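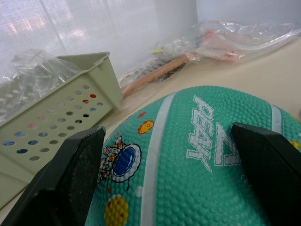
Section 2 of this guide covers loading and day-to-day use of the Clolano tidy, once the stand has been assembled and is sitting level. The tidy holds small balls, soft toys and bagged pieces in open baskets. Balls should be sorted by type before anything goes in, and printed balls are the easiest to start with. A teal-green basketball with PEAK down one panel and cartoon planets on another is hard to confuse with anything else, so it can be written on the basket label just as it looks: "green basketball, planets". Plain balls need their colour and size written down.

What you need

Table or bench with a clear top
Perforated baskets
One shallow bowl for small items
Clear bags, any size
Soft cloth and a bucket of lukewarm water
Label cards (supplied) and a pencil

Before you start

Check that the shelf you are loading is at least 560 mm wide between the uprights. The Skoltik narrow stand does not take the full-size basket lengthways. If you have the narrow stand, turn each basket side-on and leave the end clip off.

CAUTION: Do not load the top shelf first. An empty stand with a full top shelf can tip if a child pulls on it.

Sorting

1. Tip everything out on the table. If the table has no lip, put a towel along the far edge to stop balls rolling off.

2. Take out anything broken, split or sticky and put it to one side. Flat balls are not rubbish yet - see Flat balls, below.

3. Make one group for balls, one for soft toys and one for anything that came in a bag.

4. Wipe hard and rubber surfaces with a damp cloth. Pebbled balls hold dirt between the bumps, so go over them twice. Don't scrub printed panels.

5. Leave everything to dry on the table. Overnight is best for soft toys.

Note: Bagged items can stay in their bags if the bag is clean and dry inside. Change any bag that has gone cloudy or has torn at the seal.

Filling the baskets

6. Stand the basket on the table with its long side facing you. Fill it there and lift it to the shelf afterwards.

7. Put the largest ball in first, against one corner. Fit smaller balls around it.

8. Lay bagged items on top and press the air out of them. Loose plastic will puff up over the rim and catch on the shelf above.

9. Stop when there is 68 mm between the highest item and the shelf above. A closed hand held sideways is near enough for most adults.

10. Put small wrapped pieces in the shallow bowl. They get lost at the bottom of a basket and the little ones will empty the lot looking for them.

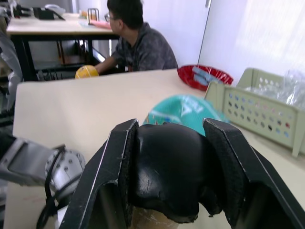

11. Write a label card for each basket and slide it into the end clip. Use pencil, as the contents will change. If two baskets hold the same kind of thing, number the cards.

12. Lift each basket with a hand under both ends. Do not lift by the rim alone when it is full.

13. Load the bottom shelf, then the middle, then the top. Keep the top shelf for soft toys.

CAUTION: The stand is rated for 136 kg in total with the load spread evenly over all shelves. It is not a step or a seat. Do not let children climb it, even when it is fixed to the wall.

Flat balls

A ball that gives under your thumb can usually be pumped up again. Moisten the needle, push it in straight, and add air a little at a time. Most balls have the correct pressure printed near the valve. If the ball goes soft again by the next day, hold it under water and look for bubbles. A leak at the valve can sometimes be fixed with a new valve. A leak along a seam can't be fixed at home.

Note: The Vanhove hand pump sold with some kits has a locking collar. Turn the collar all the way to the left before you pull the needle out, or the needle may stay in the ball.

Using the tidy with a group

In a classroom or playroom, take baskets down to the table one at a time and put each one back before bringing the next. Seat people on the long side of the table so they can reach the middle. Balls that are out of the basket but not in use can sit in the bowl if they fit, otherwise on the floor in a corner.

Cleaning the baskets

Empty the basket and rinse it under the tap from the outside, so that fluff washes back through the holes. An old toothbrush will clear what is left. Dry it upside down. Don't put baskets in a dishwasher or leave them in full sun behind glass.

Replacement baskets, end clips and label cards are listed under Zenach parts at the back of this guide. Check the letter moulded into the underside of your old basket before ordering - clips from the A series do not fit the B series.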